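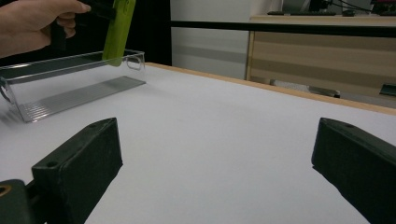 Ticket 3421: Joint communique page shows 17 points, signed copy has 21
Site: Ridville Interfaith and Civic Forum, public statements section
Opened by: Selorm Agbenyega, press desk
Priority: High
Status: Open, waiting on vendor

Selorm Agbenyega, 9:12 am
The statement the forum signed with the two party delegations went up last night. The web page stops at point 17. The signed PDF has all 21. The missing four are the ones on voter registration and security at polling places, and I already have two reporters asking whether we dropped them on purpose. Please fix before noon.

Web support, 9:40 am
Cleared the page cache and republished. Can you reload and confirm?

Selorm Agbenyega, 9:44 am
Still 17. I was told the cache was the problem in February too, and it wasn't.

Web support, 10:05 am
The editor has a limit on list length in the statement template. We think the text went over it when it was pasted in.

Selorm Agbenyega, 10:11 am
What is the limit? The statement from the Ota meeting has 26 points and shows every one of them. Same template, same editor. I pasted it myself.

Web support, 10:32 am
Fair point. We looked again and there is no limit on the number of items. There is one on the length of a single item, 200 words. Point 18 is 273 words in the draft. The importer appears to stop at the first item over the limit and doesn't report an error.

Selorm Agbenyega, 10:38 am
"Appears to." Did anyone test it?

Web support, 11:02 am
Tested on the staging site. Split point 18 into two paragraphs, imported again, all 21 points showed. Put it back as one paragraph, list ended at 17. Did this twice with the same result.

Selorm Agbenyega, 11:06 am
OK, I believe that one. But I can't split point 18 on the live page. The wording and layout were agreed line by line and the Zallitska delegation has already complained about a comma. If their copy has one paragraph and ours has two, I'll hear about it.

Web support, 11:20 am
Workaround: we can enter points 18 to 21 by hand in the page source, skipping the importer. Point 18 stays as one paragraph.

Selorm Agbenyega, 11:23 am
Do it. And put the PDF link at the top of the page, where people will see it.

Web support, 11:47 am
Done. All 21 points are live. PDF link moved up.

Selorm Agbenyega, 11:58 am
Checked against the signed copy. Wording matches. The print version still ends at 17, so please don't close this.

Web support, 12:15 pm
Print version is built from the importer's copy. We've hidden the print button on this page and passed the bug to Amarasinghe, who supply the importer. They say it will be in the next update.

Selorm Agbenyega, 12:19 pm
They said that about the accent marks. Leave the ticket open until I've printed a full copy from the page myself.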